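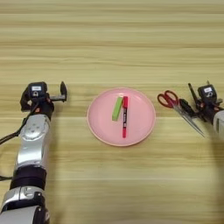

Foto: Nikola Kwiatkowski

Llevo desde julio leyendo que el desorden se cura con un plato. Un plato pequeño en la mesa, dicen, y todo lo que anda suelto va dentro. Lo llaman «punto de aterrizaje», que ya me puso de mal humor.

El mío es rosa, redondo, con el borde algo levantado. De momento tiene un rotulador rojo y un taco verde claro, borrador o esponja. Queda bien sobre la madera, eso lo admito. Cualquier cosa queda bien cuando son dos.

Mi duda es el lunes. El lunes llegan las llaves, los tiques, el clip que no es de nadie, y un plato no tiene tapa ni cajones – ni autoridad. En Flornik venden una bandeja «organizadora» para lo mismo, en 4 colores, y en los comentarios (leí unos cuantos de los 171) la gente acaba comprando otra para lo que no cabe en la primera. Me suena.

Le doy seis semanas. Si para entonces sigo encontrando el rotulador a la primera, me callo. Si no, el plato vuelve a la cocina, con las tostadas.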